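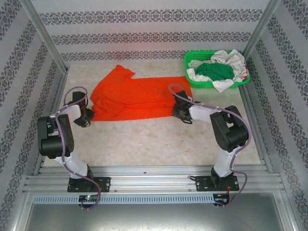

Workshop notebook, two-arm folding bench
30 July 2021, by Albane Aubert

Today I wanted to settle the question of the hoses before I touch the folding program again. Since we changed to the longer cable sleeve on both arms, the left wrist does not come back to the same place after a big turn, and I suspected the hose was pushing on it. So I tied it again along the forearm and the lower link, with light-coloured ties at intervals, and I left a free loop over the gripper so that the wrist can turn without pulling. The right arm has the same loop, but its bend around the elbow is much wider and goes out on the outer side, and the hose bows out again beside the base plate. I do not like this bow. It is the part that I will catch with my sleeve one day. For the moment I leave it, as the right arm has to reach back to the green basket and it needs the length.

Test cloth is the red one again. I keep it because the colour is easy to find against the beige surface, and the threshold values from April are still good for it. The dark green cloth was very bad last time, the program lost the border in the shadow of the basket wall.

Settings for today: speed at 25 per cent on both arms, grip closing slow, waiting time 2 seconds after each closing. I tried without the waiting time and the left gripper started to lift before it had really closed, so the corner escaped. With the waiting time it holds. I know it is not an elegant solution, Lucienne wants to read the motor current and decide from this. She is right but I have no time before the open evening.

The home position of the left elbow was 749 in the morning and I found the same value after lunch, with all the ties in place. Before, it was moving during the day. I write it here so that we can compare next week. If it moves again, then the hose was not guilty and we must open the joint.

Folding itself: the hem side goes well when the cloth is put flat by hand first. When one half is bunched, the arm takes two layers at the corner and pulls everything towards itself, and the other half follows. I did 3 trials from a bunched start and I stopped two of them by hand. The third finished, but the fold was so oblique that I would not show it to anybody. I think we need a first movement only for spreading, both arms holding the near corners and going outwards slowly, before any fold is asked.

Small things:
- The boards at the front are too exposed. Guillot has a clear cover in the drawer that may fit if we file one side.
- The patterned covering on the walls stays. I asked again if we can put plain grey, the answer is that it was free.
- Comirine grease for the elbow joints is almost finished. Please write it on the list, do not only tell me.
- The file for today is saved as Cladell_left_hose. The old one is still there, do not delete it.

To do next: shorten the right hose by one hand width and try the reach to the far side of the basket. If it pulls at the wrist, I put it back as before.

12 shares | 4 comments

Lucienne Tessier
Did you note the home value of the right elbow too? I would like to have both before you cut the hose.

Albane Aubert
No, I forgot. I will take it first thing and add it under this entry.

marcbench
For the spreading move, we did something similar in Brelovville with towels. Go outwards and a little up, otherwise the middle sticks to the surface.

Albane Aubert
Thank you, I will try with a small lift. How much up did you use?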